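Speaker notes: What a messy table teaches a gripper
Wednesday session, 22 minutes plus questions

1. Opening
Say hello, thank Ghada Haddad for the slot. Ask who in the room has ever taught a kid to pack a bag. Same job! You show it, you show it again, you move the stuff and show it once more.
Stimo learns picking and placing from people doing it with hand-held grippers. Tonight is all about how we gather those examples, and I could talk about it for a week, so Benjie Rivera will wave at me when time is up.

2. Where we started
Our first batch was 817 demonstrations on a bare desk with matching blocks. Easy to record, a bit dull to watch. Nahom Fikre kept asking for more clutter and he was right (tell the story of the tape roll if people are awake).

3. The household box
Leave these up for a while and let people look. Point out the two grippers, then the soft things, then the shiny plastic.
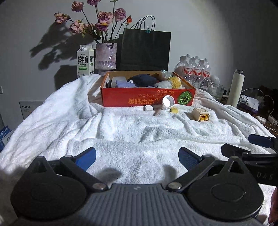
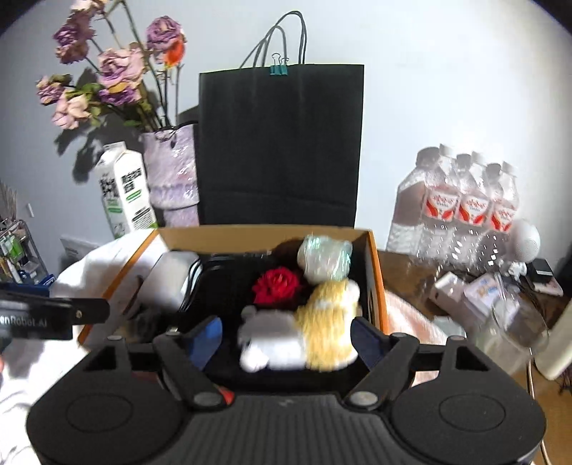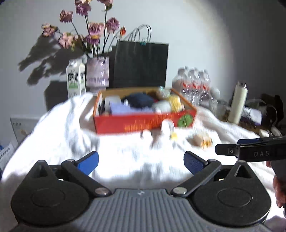

4. Why so much stuff
Plush is a joy to work with: it squashes, it rolls, it never sits the same way twice. Clear plastic is harder, and I love it for that. The bottles, the flowers and the bag behind the box stay in view on purpose. A home has a background, and the model should get used to one.
Mention shadows here. Raimo Pelkonen likes strong light, I like it dim, so we record both.

5. How a session runs
One person, two grippers, 3 people taking turns so hands stay fresh.
Mix up the box between takes.
Move slowly at the grab, normal speed everywhere else.
Keep the fumbles! Tag them and carry on. A missed grab followed by a good second try is some of the best material we have.
Stop at 66 takes, then lunch.

6. Numbers slide
Roughly a third of takes get a second look from Benjie Dumlao. Skip the chart if running late.

7. Questions
Likely ones: gloves (no), left-handers (yes please), can I try it. Grippers are on the side table, go play with them after the break.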